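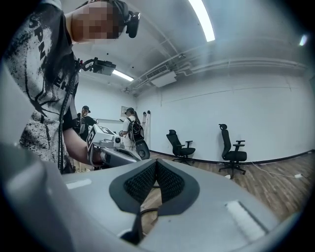

Juvlow is a list of what is written on second-hand clothes. It covers T-shirts, sweatshirts and one apron, all from the rails of charity shops in Dernach, typed out letter by letter by people who had been told not to guess. Not guessing is harder than it sounds. A loose white T-shirt with black splatters and big block capitals gets entered as SPN for the sleeve and EH for the chest, with "partial" ticked for both, however strongly the typist feels that a proper word is hiding in the folds. Designs made only of lines and blots go in the notes column, where they are described badly.

15 December 2022
By the Juvlow maintainer

Print this page | E-mail this page

What you get

One file, garments.csv, with one row per piece of lettering. A shirt with words front and back has two rows and a shared garment number. The columns are:

garment: a number, in no useful order
type: T-shirt, sweatshirt, apron
place: chest, back, sleeve, hem, other
text: exactly as printed, mistakes included
partial: yes or no
language: see below, and lower your hopes
notes: free text, in places very free

There are no prices and no sizes. We did collect sizes until May, then found that two of us had been writing down the chest and one of us the label, and deleted the lot.

Spelling

Leave it alone. If the shirt says ORIGNAL ATHLETIC DEPARTMNET, so does the file. An early helper script called saraç (named after nothing in particular, and a good test of whether your software can cope with a cedilla) tidied these up on import. It has been taken out. Anyone still holding version 30 has the tidied text and should fetch a fresh copy.

Language

Rows are marked en, de, fr, mixed or "looks like". The last of these is for words that have the air of a language without belonging to one. PRUDAMAR SURF CLUB was marked "looks like" for months before we learned that Prudamar was the name of the shop's own label. There is still no sea near Dernach.

Known problems

Sports shirts are under-counted. The shops put them on a separate rail and we forgot about the rail.

Garments 70 to 100 were typed up twice by different people. Both versions are kept, as they disagree on 50 points, most of them hyphens.

Line breaks are shown with a slash. Real slashes are also shown with a slash. Sorry.

Good uses

Practising data cleaning. Teaching a class about odd characters. Settling arguments over whether anybody really prints "Brooklyn 1987" on a child's vest (yes, and in three fonts).

Poor uses

Anything that claims to show what people in Dernach wear. These are the clothes they gave away.

Corrections

Send the garment number and what you think it says. If your correction turns a non-word into a word, please go back and look at the shirt again first.

Print this page | E-mail this page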